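Facilities Service Desk: Colorex Label Printer, Blank and Faded Output, Records Annex 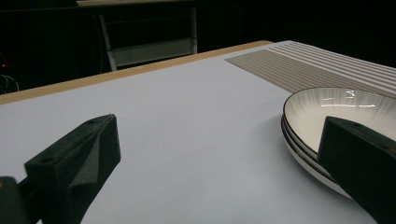

Ticket Summary
Category: Printing, shared equipment
Priority: Medium
Status: Closed, with follow-up in August
Affected unit: Colorex label printer, Station 6
Reported by: Records Annex, front counter

Reported Problem
Labels sent from the Bresorell filing program print with the lower half faded or missing. The barcode cannot be read by the counter scanner. Plain text jobs from the same workstation are also faint, though legible. The department requested that printing be restored before the afternoon intake.

Activity Log

8:40 a.m. Ticket received and assigned. The department was asked to hold all label jobs and to keep two faded samples for comparison.

9:15 a.m. Technician on site. Printer self-test run from the front panel. The self-test label showed the same fading, which rules out the filing program and the network queue.

9:30 a.m. Print head cleaned with an approved alcohol wipe and left for 10 minutes. Second self-test slightly improved. Barcode still rejected.

10:05 a.m. Label stock checked. The roll installed was Bonier stock, part of the replacement order placed last quarter. The darkness setting was still at 6, as configured for the previous supplier. Setting raised in steps. Full coverage obtained at 21.

10:20 a.m. Test batch of 10 labels printed from Bresorell. All scanned correctly on the first attempt.

11:00 a.m. Department reported that one job had printed twice. The queue contained a duplicate submitted before the hold. Duplicate removed. No fault found.

Cause
Darkness setting not adjusted when the label stock was changed. Residue on the print head was a contributing factor.

Resolution
Setting saved to the printer's default profile. The printer was restarted and the setting was retained.

Follow-Up
1. Station 2 uses the same model and will receive the same stock. Its profile is to be updated before the next roll is loaded.
2. Upadhyay Office Supply has been asked to state the recommended darkness range on future packing slips. Reply pending.
3. Print head condition at Station 6 to be reviewed in August.

Departments experiencing similar output should open a new ticket and refer to this one. Please do not change the darkness setting locally.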